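Reference > Household > Kitchen > Tableware and storage > Everyday plastic tableware

Everyday plastic tableware

Everyday plastic tableware is the group of cups, bowls, plates and lidded containers made for daily use in the home, as distinct from disposable picnic ware and from china or glass. It is usually moulded in one piece, coloured all the way through, and sold either singly or in sets of matching shades. Most homes that own any keep it alongside their other crockery.

Materials

The commonest material is polypropylene, a light and slightly flexible plastic that stands up well to hot water. Melamine is harder and heavier, takes a printed pattern, and feels closer to china, but it should not be put in a microwave. Clear containers are often made from polypropylene too, or from stiffer plastics that show the contents better and crack more readily when dropped.

Cups and bowls

A plain cup without a handle has sides that slope outwards from the base. The slope lets cups of one size sit inside each other, and it also helps the moulded piece come out of its tool. Bowls follow the same rule. Pale blues and pinks are long-standing colours for both, and many makers offer the same shape in a matte or a glossy finish. Matte surfaces hide fine scratches but hold on to tea and tomato stains.
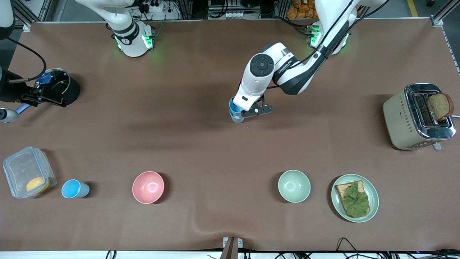

Why do plastic cups stick together when stacked?
Air is squeezed out as one cup is pushed into the next, and the close fit stops it getting back in. Twisting the inner cup gently, or standing the outer one in warm water, will usually free it.

Lidded containers

Storage containers are sold by capacity, by shape and by type of lid. Press-on lids are cheap and easy to replace. Clip lids seal more tightly - some have a soft ring set into a groove - but the ring has to be taken out and washed from time to time. Square and oblong containers waste less shelf space than round ones. Cut fruit and leftovers are the usual contents.

Ranges

The Judance range is sold in 11 colours and includes a cup, two bowls and a set of containers. Tamayo makes only bowls and lids, in five sizes, with each lid fitting the bowl of its own size and no other. The Claron catalogue lists 202 pieces, many of them the same shape in a different shade. Zetus cups were withdrawn one February and later brought back with a thicker base.

Care

Plastic tableware is best washed on the top rack of a dishwasher, away from the heating element. It dries more slowly than china and may need wiping before it is put away. Containers keep fresher with the lid left off in the cupboard. Deep knife marks are hard to clean, and badly scored pieces are normally replaced.

Last edited September 19, 2024

Related articles
Beaker (drinkware)
Crockery
Dish rack
Food storage container
Melamine ware
Mixing bowl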